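### 3.2 Where tools get put back

Sites were visited in July, one pass each, notes by Navarrete and Lagos. Asked people to tidy as they normaly would, then left them to it. 44 households in the Zivwood group, 19 in Bukora. Sheds, garages, two kitchens used as workshops (kept in, see 3.4).

Main result: hanging storage beats drawers for return rate, but only for things used often. Pliers, scissors, tape measures went back. Rarely used items drifted to the nearest flat surface and stayed there. Same pattern in both groups, stronger in Bukora. Mac Mathúna's earlier coding scheme was used, minus the "on loan" category, which confused everyone.

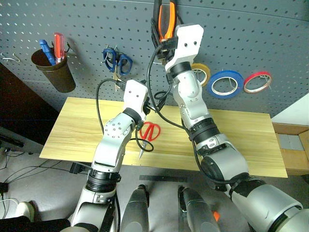
**Figure 4.** Pegboard storage above a wooden tabletop, pliers with orange handles hung at the top.

Height matters more than we expected. Hooks above shoulder level were left bare in most Bukora sheds, even where the owner had put them up themselves. Lucero suggests reach; Duangkaew thinks it's sight line, as people look for a tool at the hight they last held it. Can't separate the two with this data. Outlines painted round tools made little difference after the first few weeks, by owners' own account.

Drawers next. Labelled ones did slightly better in Zivwood, no change in Bukora. Full counts in the appendix.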